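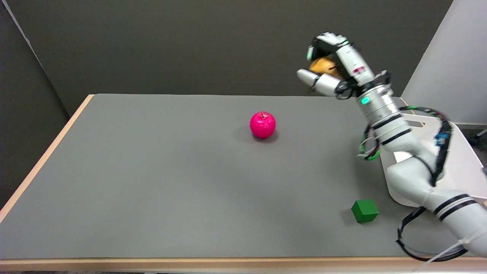 Reading Entertainment Media
Handout 3: Dating rumours and where they come from
Revised 1/14/24

Last week we covered the press release. Today is the harder stuff, the story that has no release behind it at all. Most of you will have read one on your phone on the way in.

Our main case is the pop duo Plamine and the November rumour that one half of the act was seeing the actor from Vundatitz. You have the cuttings in your reading pack. I would like you to read them in date order, which almost none of the people sharing them did.

What was claimed
The first post came from a fan account and said the two "may have been" at the same restaurant. By evening the gossip site Stillero had it as "spotted together". The next morning it was "dating", and the source given was Stillero. Follow the links in the pack and you end up back at that one fan post every time.

I count that as one source. Students often tell me a story must have something in it if 100 sites carried it. Maybe, but copying is cheap. Of the 161 articles in the pack, 3 mention asking the label for a comment, and those got the usual line about private lives. Plenty of writers then treated that line as a confession. A label says the same thing when a rumour is true, when it is false and when the press officer has no idea.

Words to be wary of
"Fans are convinced" — which fans, and how many? Usually a couple of replies under a post.
"An insider" — inside what? A driver, a cousin and a rival's manager are all insiders.
"Sparked rumours" — often the article doing the sparking.
"Has yet to deny" — so have most of us.
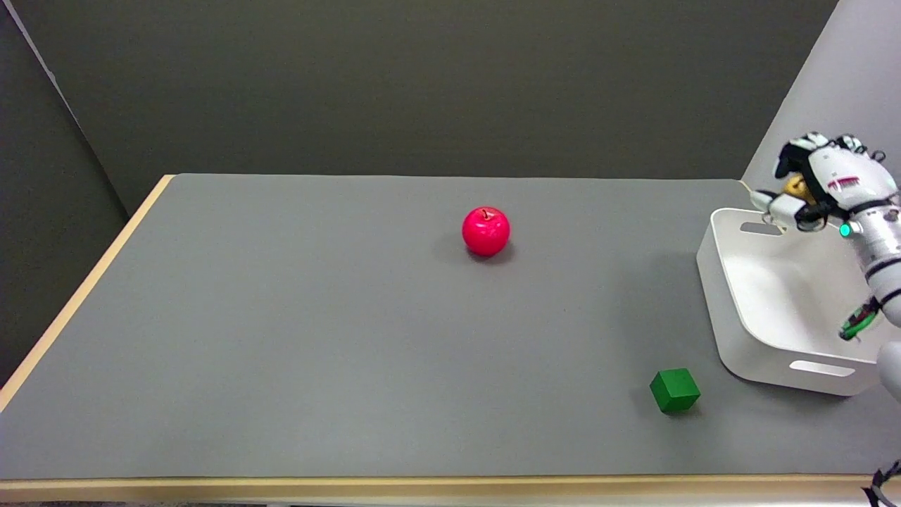 Matching clothes deserve a note of their own, as they take up half the cuttings. Both stars wore the same grey coat within a month of each other. The coat was in every high street window that winter. A stylist may have borrowed two from the same rail. I am not saying there was no romance; I don't know, and neither did anyone who wrote it up.

The Górecki piece
Longer, better written, and in my view no better sourced. The Górecki newsletter sets out a timeline of airport photos and song lyrics and invites you to join the dots. Note how many of the dates are missing from the photos themselves. Note too that the lyrics are read as being about the actor, although the credits in your pack list outside writers on both songs.

For the seminar
Choose one article from the pack and trace its main claim back as far as you can. Write down where the wording gets firmer. Bring one page, typed, with links that work. "It was all over my feed" will be sent back.

Optional: find the follow-up pieces from after the interest died down. There are very few.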